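Test kitchen notebook, Budilus
March 15, 2019

Menu work for the Tuvilport reopening. Mostly chicken and brine today, some cheese sauce at the end. Sabina Polák in from 9, me from 10.

Where we left off

The October pop-up menu had the thigh sandwich, wings two ways and the baked pasta. Sabina wants all three back but not as they were. The sandwich was fine. The wings were too sweet by the end of a basket and the pasta set hard if it sat at the pass for any length of time. Landlord at Tuvilport has confirmed the two-basket fryer stays, so everything has to work with two baskets.

Brine

Compared the old buttermilk brine with a pickle-juice brine, both overnight in the walk-in. Same thighs, same supplier (Amrani), trimmed last night before close.

Buttermilk: tender, a bit bland in the middle. Coating held well. Browned faster than I wanted.

Pickle juice: more flavor all the way through, firmer bite. Coating slid off one piece when I cut it, probably because I didn't pat it dry enough. Salty at the thin end.

Sabina preferred pickle. I still prefer buttermilk for texture. We agreed to try a short pickle brine, 4 hours, then straight into buttermilk while the flour is being set up. That also suits the prep schedule better, as the morning person can do it all in one shift and we aren't relying on whoever closed.

Flour

Swapped a quarter of the flour for cornstarch. Crisper, and it stayed crisp on the rack longer than the plain batch did. Color is paler, so more paprika. White pepper was too strong in the first mix. Cut it by half and it was still noticeable, so cut it again. Current version is on the card taped inside the dry store door. Please don't change the card without initialing it.

Spooning a little buttermilk into the flour and rubbing it through gives the craggy bits. Do this right before dredging. The batch I made up early turned to paste.

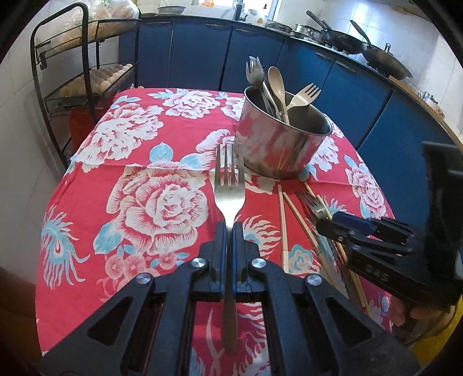 Wing glaze

Old glaze was honey, hot sauce and butter. Tried three changes:

First, less honey and more vinegar. Better, but thin, and it ran off to the bottom of the bowl.

Second, same again with the sauce reduced before the butter goes in. Good cling. Heat comes late. This is the one to beat.

Third, with gochujang. Nice, but it tastes like something from a different menu. Sabina wants to hold it for a special.

Note on tossing: the bowl has to be warm. The second batch went into a cold steel bowl and the butter started to set before the wings were coated. Keep one bowl on the shelf over the range.

Glazed wings go out with slaw, no dip. The blue cheese dip stays with the dry wings only.

Baked pasta

The problem is still holding. The old sauce was flour-thickened with a lot of cheddar and it went grainy under the lamp. Tried evaporated milk in place of half the milk, and took it off the heat before adding cheese. Smooth after the first hold. Slightly loose at first, but it tightens up, so it should go into the dish looser than feels right.

Pasta needs to come out two minutes early. I let one batch go the full time and it was soft by the time it had been through the oven.

Chili on top: the beef chili from the pop-up is too wet for this. Cooked a small pan down until a spoon left a clean track and that was much better. Needs less salt now that it's reduced. Have not tried the bean version yet - do that before we print anything.

Covers and costs

Tuvilport seats 80. Sabina is planning on one full turn on weeknights and hoping for more on weekends. Kitchen equipment budget is 3,200 and the holding cabinet would take most of that. Pumton have offered a used one. I'd like to see it plugged in and up to temperature before we say yes.

Thigh price from Amrani is the same as in the fall. Wings have gone up. If we keep the portion where it was, the wing price on the menu has to move, or we drop the slaw to a smaller pot. Sabina would rather move the price.

Still to do

Short pickle brine followed by buttermilk, side by side with today's buttermilk batch.
Glaze number two again at full basket size.
Bean chili.
Ask Amrani about boneless thighs, trimmed, and what they'd charge for it.
Find a bun that doesn't split. The potato roll is the right flavor but it tears at the hinge once the sauce is on.
Fryer oil was changed after the last batch. Next change goes on the sheet by the back sink.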